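The second life of a lipstick

Most bathroom cabinets hold more make-up than their owners will ever finish. When I emptied mine in January I found 26 lipsticks, and I wear two of them. The rest were the wrong red, or came free with something, or had been bought in an airport.

Refill counters are meant to help with that. Clisari opened its first in Nurmont last year, at the back of a chemist's on the main street, and now runs a second in Alach. You bring in an empty case, choose a shade from the board and wait while the new bullet is fitted. It costs less than a new lipstick, though you do have to buy one of the metal cases to begin with.
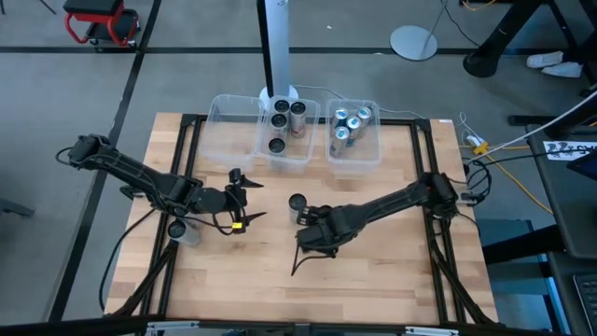
The shade board is smaller than you might expect. Clisari started with up to 398 colours and cut the list hard after the first season, when most of the sales came from browns, soft pinks and one dark berry. I tried the berry. It went on evenly, lasted through lunch and left a faint stain that I rather liked. The brown was drier and needed balm underneath.

Refills suit some products better than others. Powder pans are easy, as they drop into a magnetic tray and lift out again. Foundation is harder. Pumps clog, bottles need proper cleaning, and few shops want to do that on the premises. Mascara is not offered at all, and I would not want it to be.

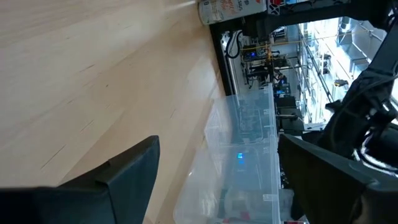

Words by our beauty desk
2021-09-06

Lins, a smaller label, has gone about it by post. You order a refill, it arrives in a paper sleeve, and you push it into the old case yourself. My first attempt bent the bullet. The second went in cleanly after ten minutes in the fridge, a tip printed inside the sleeve where I had missed it. The company says it sent out 2371 refills in its first year, mostly to people who already owned the case.

Whether any of this saves money depends on how you shop. If you finish a lipstick and buy the same one again, a refill makes sense. If you like a change every few weeks, you may end up with a drawer of half-used bullets and only one case to put them in.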